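Home | News | Business | Opinion | Sports | Classifieds

Print this story | E-mail this story

Foam first, tape later: packing firm's savings claim gets a cool reception

3 February 2018

CLUNDAVECK – A local packing supplier says shops in town are wasting money on filler, and that a few blocks of dense foam would fix it. Shop owners who went to hear the pitch were less sure.

Dredlow, which sells cartons, tape and padding from a unit on the Rullora road, has been promoting what it calls the Bright method since October. The idea is simple enough. Set a solid foam block against the item, close the carton tightly around it, and tape the seam once. No peanuts, no crumpled paper, no second strip of tape "just in case."

The company says it tried the method on 3,324 parcels and had 262 complaints of damage. It did not say how many complaints it got under the old way of packing, and a spokesman could not supply that number when asked. Without it, the figure means very little. Nor did the firm say what was in the parcels. A box of dish towels will survive almost anything.

Paora Quinlan, who ships lamps and small clocks from a shop in town, went along with some doubts and came home with most of them. "They talk as if everything I sell is a brick," Quinlan said. "A flat block is great for a flat side. Half my stock doesn't have one."

Quinlan also questioned the tape savings. Anyone who has packed for a living knows that one strip holds on a new carton and lets go on a reused one, and plenty of small shops reuse theirs. 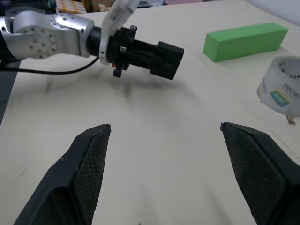
What it costs

A starter bundle of 6 green blocks and a roll of clear tape is being offered to Clundaveck businesses at a discount through the end of the month. Dredlow would not give a regular price for comparison, saying it depends on the size of the order.

The firm says 1,057 bundles have already gone out. It would not say how many of those were sold and how many were given away as samples, or how many customers came back for a second order.

Foam also has to go somewhere once the parcel is opened. Dredlow said it is "looking at" taking used blocks back but has set no date for doing so.

Quinlan plans to keep using paper for now.

Comments (6) | Shared 262 times

Print this story | E-mail this story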